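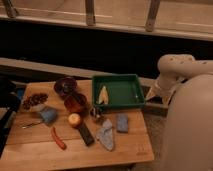 Dunkelgrünes Tablett, daneben rote Gefäße auf einer hellen Holzplatte.

Bidholm: Neue Verordnung begrenzt Stoffübergang bei beschichtetem Geschirr

Bidholm, 5. November 2021. Die Gemeinde Bidholm ändert die Beschaffungsregeln für Geschirr und Serviertabletts in Schulküchen und Tagesstätten. Künftig dürfen nur noch Teile eingekauft werden, für die ein Prüfbericht zur Migration von Beschichtungsbestandteilen vorliegt. Die Regelung gilt für Neuanschaffungen; vorhandene Bestände werden stichprobenweise untersucht und bei Überschreitung der Grenzwerte ausgesondert.

Grundlage ist eine Untersuchung, die das Prüflabor Pernow im September abgeschlossen hat. Geprüft wurden 1.133 Einzelteile aus kommunalen Küchen, darunter Schalen, Becher, Tabletts und Vorratsbehälter. Bei 37 Teilen lag der Übergang von Beschichtungsbestandteilen in das Prüflebensmittel über dem in der Ausschreibung festgelegten Wert. Betroffen waren überwiegend Artikel mit sichtbaren Kratzern oder matt gewordener Oberfläche. Unbeschädigte Ware fiel nur in Einzelfällen auf.

Das Labor verwendete als Simulanz verdünnte Essigsäure, die das Verhalten säurehaltiger Speisen wie Obst, Salat mit Dressing oder Tomatensoße nachbildet. Die Proben wurden bei 70 Grad Celsius zwei Stunden lang gelagert. Jedes Teil durchlief drei aufeinanderfolgende Prüfzyklen, maßgeblich war der Messwert des dritten. Für fetthaltige Lebensmittel wurde eine gesonderte Reihe mit Pflanzenöl angesetzt, deren Auswertung noch nicht vorliegt.

Die Verordnung schreibt außerdem eine Kennzeichnung vor. Auf der Unterseite jedes Teils müssen Hersteller, Chargennummer und zulässige Höchsttemperatur dauerhaft angebracht sein. Aufgeklebte Etiketten genügen nicht. Bei Spülmaschinen ist eine Temperatur von höchstens 80 Grad Celsius im Klarspülgang einzustellen, sofern der Hersteller keinen niedrigeren Wert angibt. Scheuernde Reinigungsmittel sind für beschichtete Oberflächen nicht mehr zugelassen.

Für den Austausch hat die Gemeinde einen Rahmenvertrag mit dem Großhändler Chmielewska geschlossen. Die erste Lieferung umfasst 1.000 Teile der Serie Itau, die in Schalen, Becher und flache Tabletts gegliedert ist. Sie geht an die Küchen mit dem höchsten Anteil beanstandeter Ware. Der Vertrag sieht vor, dass aus jeder Charge Rückstellmuster entnommen und zwei Jahre aufbewahrt werden.

Küchenleitungen müssen ausgesonderte Teile in einer Liste erfassen und getrennt vom übrigen Bestand lagern. Eine Weitergabe an Vereine oder Privatpersonen ist ausgeschlossen. Die Entsorgung erfolgt über den Wertstoffhof; Teile aus Verbundmaterial sind dem Restabfall zuzuführen.

Private Haushalte sind von der Regelung nicht betroffen. Das Merkblatt mit Grenzwerten und Prüfbedingungen liegt im Rathaus aus und kann bei der Beschaffungsstelle angefordert werden.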